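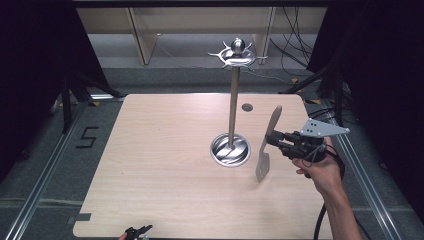
Mwende Laizer wants it known that she was right about the drawer. Anyone who keeps a spatula in a drawer, she told the Bolwood evening call-in last week, has at some point stood in the kitchen pulling on a handle that moves an inch and stops, while the eggs go on without them.

Laizer's remarks came in response to the news that Womutel, the housewares chain with its head office out past the Esport ring road, is bringing back the Halonen utensil stand, a steel pole with hooks on top that it dropped from its stores three years ago on the grounds that people had stopped wanting it. People, as it happens, had opinions about that. A petition asking for its return closed in April with 2,981 signatures, a number Womutel called "humbling" and which is larger than the turnout for the last Bolwood parks levy.

For readers who have managed to live without one, the Halonen is a fairly simple proposition. There is a round, dished base of polished stainless steel. There is a slender pole. At the top of the pole is a crown of curved hooks pointing in several directions, and on top of that is a shiny ball, the purpose of which has been debated on the petition page at greater length than seems healthy. You hang your spatula on a hook. You hang your ladle on another. The drips, in theory, go in the dish.

Womutel says the new version is the old version. The hooks have the same curve, the ball has stayed, and the company seems anxious that everyone should hear about the ball. A spokesman said an early sample had gone out for comment with a flat top instead, and that the comments had been "very clear." He declined to read any of them aloud.

The case against the stand has not changed much either. It takes up counter space. It shows every fingerprint. It puts your utensils on display, and a good many households own utensils that were never meant for an audience, such as the slotted spoon with the melted corner or the whisk somebody's roommate left behind in another decade. There is also the matter of balance. Owners of the original learned to hang things in opposing pairs, heavy across from heavy, and to shout if a guest took the ladle without warning.

One signer on the petition page wrote that her marriage had survived two moves and a kitchen remodel but that she and her husband still could not agree on whether the spatula goes on the hook blade down or gets laid across the dish. Several hundred replies followed. Blade down appears to have carried the day, although a small and noisy group holds out for the dish, saying that a spatula in use needs somewhere to rest between pancakes and that hanging it up each time is showing off.

Not every spatula will hang at all. The hooks want a hole or a loop at the end of the handle, and plenty of perfectly decent spatulas were made without one. Womutel's answer is a matching set of 4 tools, sold separately. Laizer, in her second call of the evening, described this as "the oldest trick in the store" and said she would be drilling her own.

The stand goes on sale first at the Bolwood branch, where a display has been set up between the bath mats and a quantity of discounted fondue sets. On a visit one afternoon at 3, the display stand was holding a spatula, a pasta server and somebody's umbrella. A clerk removed the umbrella. By the time this reporter had finished looking at the fondue sets, it was back.

Shoppers were divided. One man turned the crown by hand for a while, said "huh," and left. A woman buying shelf liner said she'd had the first one and given it to her sister when the chain stopped carrying it, thinking they'd gone out of style, and that her sister was now refusing to discuss the matter. She took a new one to the register. She also took the shelf liner, for the drawer, which she said she was not ready to give up entirely.

Drawer loyalists have been quieter, but they exist. A letter on the store's bulletin board, unsigned and in very neat handwriting, argues that a drawer with dividers does everything the stand does, costs less, and has the advantage of closing. It goes on to recommend storing long tools on the diagonal. Below it somebody has written "and then what about the potato masher," underlined twice, and the author of the letter has so far made no reply.

Womutel would not say how many stands it has ordered or whether the Halonen will stay in the range past the holidays. It did say that the crown still comes packed separately from the pole and has to be screwed on at home, a job that the instruction sheet covers in one drawing and that owners of the original remember covering in stronger language. The company suggests putting the thing together on a table, with the base flat and the tools nowhere near it until the pole is tight.

It also advises wiping the dish after cooking. The petition page has taken this badly. Among those who had the first model, the dish was widely understood to be where you put the garlic, a rubber band, the key to something, and the twist tie off the bread.

Laizer has put her name down for one. Asked by the host what would happen to the drawer, she said it was going to be for batteries, takeout menus and the other drawer's overflow, and that she expected to be unable to open it by spring.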